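会员通讯·六月:网店配送与退换的几处调整

Havance 网店从本月起改了几项规定,涉及价格显示、运费和退换货。已经下单的顾客不受影响,仍按下单时的条款处理。

价格与库存

商品页上的价格每天早上更新一次,库存每30分钟刷新一次。结算页显示的金额为准。如果加入购物车后价格有变动,系统会在付款前提示,您可以选择继续或取消。上个月客服收到几封来信,问为什么收藏夹里的价格和商品页不一样。收藏夹保存的是收藏当天的价格,这一点暂时不会改。

Driker 系列遮阳帽本季补货652顶,均为成人尺码,后扣可调。儿童尺码要等下一批,到货时间未定,可在商品页登记邮箱。Dinsa 系列停产,余货售完为止,不再补色。

运费

帽子、围巾、手套等小件改用纸盒包装,不再用软袋。去年冬天软袋压坏帽檐的投诉比较多,仓库的 Trudy Stubbs 试了两种盒子,最后选了较窄的一种。每单运费因此略有上涨,购买三件以上免运费的办法不变。偏远地区另加的费用请以结算页为准。

周六下午四点以后的订单,顺延到下一个工作日出库。

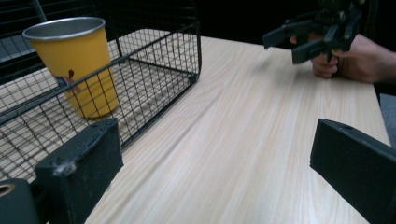

退换货

退货期限由原来的两周延长到20天,从签收次日算起。商品须保留吊牌,未经水洗。帽类如果内衬有粉底或汗渍,只能换货,不能退款。

换尺码不必先寄回原件,在订单页提交申请后,新件先发,旧件请在收到新件后一周内寄出。寄回时请在包裹里附上订单号,写在纸条上即可。没有订单号的包裹处理起来要慢得多,目前库房里还有几件对不上人。

退款原路返回,银行到账时间各有不同,一般三到五天。用礼品卡付款的部分退回礼品卡,有效期不重新计算。

批发客户

批发订单今后由 Fividbridge 统一开票,联系人仍是 Warrick Hapeta。需要绣字或加标的,请在下单前把图样发来,确认打样后才开始排期。打样费在正式下单后抵扣。

会员积分

本期通讯寄给2883位会员。旧积分卡可以继续用到年底,卡号请自行在账户页绑定。绑定时如果提示姓名不符,请写信给 Elsie Tawhiri,信中注明卡号后四位和注册邮箱。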